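Subject: Re: [lab-equip] Year-end request, what goes in and what waits
From: Vandana Dixit
Date: Mar 1, 2023
To: lab-equip list

Sushil Bajpai wrote:
> Before I send the request up to Girish I need one list from the
> Rodusbridge bench. Last year we asked for a second arm and got
> nothing because the small items were not priced. Please tell me:
> 1. Do we still want the second arm this year?
> 2. What do the button box tests need to keep going until May?
> 3. Is the Lomero quote for fingers still good?

Sushil,

Answers in your order.

1. No second arm. Umut and I went over the bench hours and one arm covers the button work. The limit is setup time between box types, and a second arm on the same table would not change that. I would put it on the list for next year and leave it there.

2. Three things. First, spare button boxes. We have one complete five-control box and no replacement for it. Pant can build them to our drawing at 119 each. I would like two, with the same button order as the one we have, so the scripts carry over.

Second, cable management for the wrist. The camera cannot read a button if the cable is hanging over it, and right now the loop from the wrist mount is long enough to do that. Astano sells a clip and sleeve kit for 51. One kit is enough for the arm. I would also like a short right-angle cable, but Sawsan thinks she can make one up from stock, so leave it off.

Third, a cable tray for the left side of the table. The box leads come in from that side and lie loose on the top. The shop can bend one for us and charge it internally, so it needs a work order and no purchase line.

The view below is from the fixed camera.

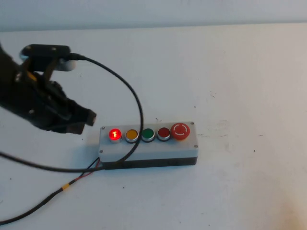 Gripper at the button box, red button lit. Wrist cable passes in front of the yellow and green buttons.

3. The Lomero quote ran out. I asked for a new one and the price for the set of narrow fingers is now 600, with 18 working days for delivery. They want the order number before they start. The present fingers are fine for the four smaller buttons, so if something has to be cut, cut this and keep the boxes.

Total with the fingers is 889, before shipping. Without them it is 289. Neither figure includes the tray.

One question back to you. Does Girish want the boxes under equipment or under consumables? Last time they went in as equipment and each one needed its own asset tag and a signature from two people. I would prefer consumables if the rules allow it at that price.

Umut is sending the drawing to Pant today so they can confirm the emergency stop is still the same part. If it has changed I will post the new price to the list.

Vandana

--
lab-equip mailing list
To unsubscribe, send a blank message with "leave" in the subject line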